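**Laundry folding, demonstration collection. Site: Erkerport. Entry dated 04/03/2018.**

Denim on the leaf-print comforter, both grippers in use. 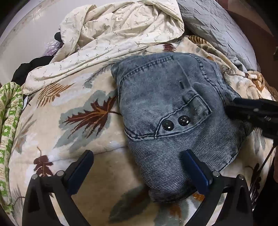 Lesego Adams asked whether denim should be in this batch at all, given that the folding policy has not yet learned to handle a T-shirt dependably, and suggested that heavy fabric be held back until the light garments are finished. The point was discussed before the session. Denim stays in. The model trained in January on light cotton only would close the fingers too far on anything thick and then attempt to lift the whole garment by one layer. Waiting would mean correcting that habit a second time. It was agreed that denim would be kept to a small share of each session and labeled separately, so that it can be dropped from a training run without re-sorting the files.

**Status of the collection**

The Langat set stood at 1359 accepted demonstrations at the close of the previous session. Of these, 387 were recorded on beds and the remainder on tables. The imbalance is known. Tables were easier to schedule and easier to light, and the early sessions at Clundilside had no bed available. All recording at Erkerport is to be done on beds until further notice.

**Procedure followed**

1. Both grippers calibrated at full open and full close. The right gripper required 2 attempts; the first closing value was rejected by the Janico software as out of range.
2. Garment placed by hand and recording started with both grippers clear of the fabric.
3. Garment folded using the grippers only. If a bare hand touches the fabric after recording begins, the take is marked void.
4. Grippers withdrawn, short pause, recording stopped.
5. Starting condition entered on the sheet: flat, half folded, or bundled.

Step 4 continues to be rushed. Several takes end while the fingers are still closing on the fabric, and the trimming script then has no clear release to cut on. Operators are asked to hold still after withdrawal for a slow count of three.

**Observations**

Bundled starts are much harder than flat starts. With jeans in a compact bundle, the operator must choose between pulling a layer free and turning the whole bundle over. Both approaches are present in the recordings. They should not be mixed without a label, as the policy tends to average the two and does neither. A field named "first move" has been added to the sheet, with the values "pull" and "turn."

Waistbands and pocket seams are the most reliable places to grip. Operators find them without being told. The concern is that the policy may come to depend on stitching and fail on plain cloth. Plain fleece and an unstitched blanket have been requested for comparison.

Patterned bedding is to be kept in rotation. The table recordings were made almost entirely on a plain white cover, and the segmentation step treated anything that was not white as garment. It is expected to perform badly on prints at first. Other bedding and household articles may be left on the bed during a take, provided they do not lie on the garment itself. A cleared and straightened bed is of limited use to the project.

When two grippers work close together, one often blocks the other's view of the fabric. The tracking held through most of these crossings. It was lost in 8 takes, all of them during turns. Those takes have been moved to the review folder and should not be deleted; the motion may be recoverable from the opposite gripper.

Operator fatigue is noticeable after around forty minutes with heavy fabric. Grip corrections become more frequent and the folds less square. Sessions with denim should be shorter, or alternated with towels.

**Disagreement outstanding**

Whether a poor final fold should count as accepted. Current practice is to accept any take that ends with the garment in a stable folded shape. Lesego would prefer a two-level grade. No change has been made to the sheet, but graded examples from both ends would help settle the question, and reviewers are asked to note the file numbers of any borderline cases.

**Actions**

- Relabel the Clundilside bundled takes with the "first move" field.
- Replace the closing limit in the Janico settings for the right gripper.
- Obtain fleece and blanket for the next session.
- Rerun segmentation on the patterned bedding takes and file the failures by cover.
- Check storage on the Erkerport machine before further recording. The last copy to the shared drive stopped partway and had to be restarted.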